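Tristhorpe Flowers and Gifts
Staff meeting minutes, Danotholm packing room
Apr 4, 2026

Chair: Joaquim Vilela
Present: day shift, evening shift, front office, two from maintenance
Apologies: driver team (on the road)

1. Minutes of the last meeting
Approved with one fix. The locker repairs are to be paid for by the site, not out of the social fund.

2. Arms at the bouquet tables
Joaquim gave the numbers for the trial period. The arms handled 1,717 bunches, and 330 of those had to be redone by hand. Most of the redone ones were tulips with bruised stems or leaves bent back at the grip. Evening shift said the count is low, as people often fix a bunch without logging it. Joaquim asked that every fix be logged from now on, even a small one.

Maintenance has turned the grip force down for soft stems. Day shift thinks this is better for tulips but wants to see it on a full order day before agreeing.
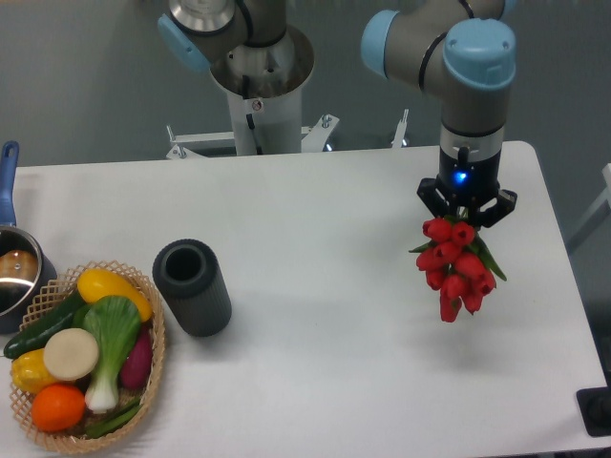

Day shift asked who decides when a table is stopped. At present only the shift lead can restart it, and on two evenings there was no lead on the floor until late. Agreed that each shift will have a second person trained to restart. Names to Joaquim by the next meeting.

3. Jobs and hours
Joaquim repeated that no one's contracted hours will be cut before September. He could not say what happens after that — the decision is made at head office. Several people said this is the same answer as last time. He will ask for a written reply and post it by the time clock.

The 7 people moved from bunching to checking are still on the bunching pay grade. Front office confirmed checking is one grade higher. Back pay to be worked out from the date each person moved.

Two packers said checking is harder on the eyes and neck than bunching, and the day feels longer with less talk between tables. Rotation every two hours was proposed. Day shift in favor, evening shift split. Day shift will try it first.

4. Training
The Lobo course covers starting, stopping and cleaning the grippers. It is held during paid hours. Anyone who did it on their own time should claim for it.

5. Gift baskets
Adura has ordered 525 baskets. These stay fully hand packed. Overtime sheet is on the board.

6. Other business
The back door still sticks. Maintenance has the part.
Request for a second microwave — front office to get a price.

Meeting closed. Next meeting to be posted on the board.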